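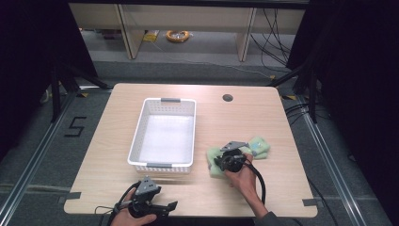
# pesumar-recipes

Structured dessert and baking recipes, converted from the Pesumar test kitchen cards into one normalised table. Metric units throughout; Canadian spelling in all free-text fields.

**Version:** 2
**Released:** October 18, 2026
**Maintainers:** Wiroj Saithong (schema, unit conversion), Maksym Yatsenko (transcription, QA)

## Contents

| File | Rows | Notes |
|---|---|---|
| `recipes.csv` | 412 | one row per recipe |
| `ingredients.csv` | 2,800 | one row per ingredient line, keyed on `recipe_id` |
| `units.csv` | | lookup for volume-to-mass conversion |

All files are UTF-8, comma-delimited, with a header row. Line endings are LF.

## Fields: `recipes.csv`

- `recipe_id`: string, stable between versions
- `title`: as written on the card
- `category`: `square`, `loaf`, `tart`, `custard`, `frozen`, `other`
- `yield_count`: integer; null where the card gives only a pan size
- `pan_cm`: string, e.g. `20x20`
- `oven_c`: integer, conventional (not fan) setting; null for unbaked recipes
- `method`: free text, steps separated by `|`
- `source`: `bumico`, `stojanovic` or `house`

## Fields: `ingredients.csv`

- `recipe_id`
- `line_no`: order on the card
- `name`: normalised (`icing sugar`, never `powdered sugar`)
- `qty_g`: decimal; liquids are also given by mass
- `qty_original`: verbatim, including fractions
- `optional`: boolean

## Conversion

Cup measures are converted at 250 mL. Brown sugar is assumed packed unless the card says otherwise. Eggs are entered as large, 50 g without shell. Butter listed in sticks, found only in the Bumico cards, is converted at 113 g. Oven temperatures in Fahrenheit are rounded to the nearest 5 °C.

## Known issues

- The Stojanović cards give flour by the glass with no stated volume. `qty_g` is null for these lines. Do not impute from `units.csv`.
- Gelatin is recorded in grams of powder. Leaf strength was not noted on the originals, so leaf entries have `qty_g` null.
- Duplicate titles exist (three butter tarts, two Nanaimo bars). Join on `recipe_id` only.
- `method` is capped at 300 characters per step; longer steps were split at a sentence boundary.
- Allergen fields were dropped after version 1 and have not been rebuilt. Not suitable for labelling.

## Loading

```python
import pandas as pd
r = pd.read_csv("recipes.csv", dtype={"recipe_id": str})
i = pd.read_csv("ingredients.csv", dtype={"recipe_id": str})
df = i.merge(r, on="recipe_id", validate="m:1")
```

## Licence

CC BY 4.0 for the tables. Corrections go in the issue tracker with the `recipe_id` and the affected `line_no`.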